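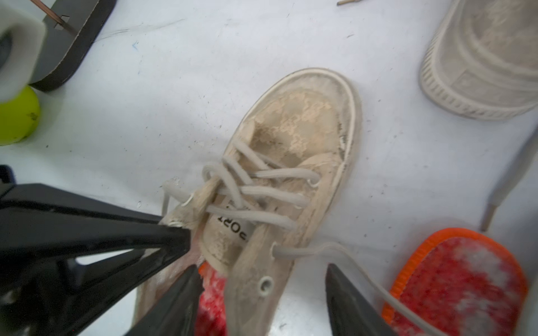

Wrist camera view, shoe task: fingers on either side of the sneaker, free lace end running out to the right across the brush.

From: Veerle Van den Broek
To: skatodus-users
Date: January 27, 2018
Subject: Re: lace segmentation and grasp width

Replying inline to the message from Wouters, with the results of the rerun.

> We tried the Skatodus pipeline on canvas shoes and the grasp
> planner keeps choosing the lace over the upper. The mask looks
> fine to us. Is the width prior meant to be used with deformable
> objects at all, or did you turn it off for the shoe runs?

It was on for all of the shoe runs. The prior is computed from the depth edge and the mask together, and a lace that lies across the upper gives a thin, high-contrast strip that scores well as a grasp candidate. Look at the attached view. The lace is gray, the canvas is beige, and the strands overlap near the top of the lacing. With the default weights the planner ranks a pinch on those strands above a grasp across the body of the shoe.

We now run a second pass that merges any strip narrower than the fingertip into the region under it. A strip that leaves the region, like the long end in the view, is cut at the point where it crosses the outline. The part outside is marked as "do not close on" and takes no further part in ranking.

> How many trials did you run, and did you keep the other
> objects on the table?

100 grasps per condition, clutter left in place. The second shoe, the brush and the tennis ball all stay on the table. Removing them makes the mask better and the numbers useless for our purpose. Failures where the planner closed on a lace:

default weights: 15
with merge pass: 2

Both remaining failures had a lace end lying directly alongside the sole, where the outline cut is poorly defined. I do not have a fix for that. Raising the depth threshold removes the problem but also removes the toe rim on some views.

> Does it need retraining?

No. The merge is geometric and runs on the mask output. We did retrain the segmentation model in September on nearly 2000 wrist views, but the comparison here uses the same weights in both conditions. Stained canvas was the weak point before that. Dark patches along the sole were being split off as separate objects, and a shoe with a mottled toe cap could come back as three regions. If you are still on the older Steltell weights, update those first and check the masks again before you touch the planner.

One more point on calibration. The fingers are visible in the view at all times, and they are matte black, so they mask out cleanly against a white table. On the dark bench at Govilen the same finger mask leaked into the background. Use the joint-state projection there — it is slower, but it does not depend on contrast.

The merge pass is in the development branch, off by default. The option is merge_thin. Set it to the fingertip width in meters.

Veerle

Comments

tkr: Does merge_thin accept a per-object value? We have cables and shoes in the same bin.

Veerle Van den Broek: Not at present. One value per run. For cables you want it off.

pell_m: Confirmed on our side with leather boots. The round laces merged correctly, the flat ones only after we lowered the mask smoothing.

Last updated: January 2018

Contact the list owner | Copyright Skatodus project | Back to top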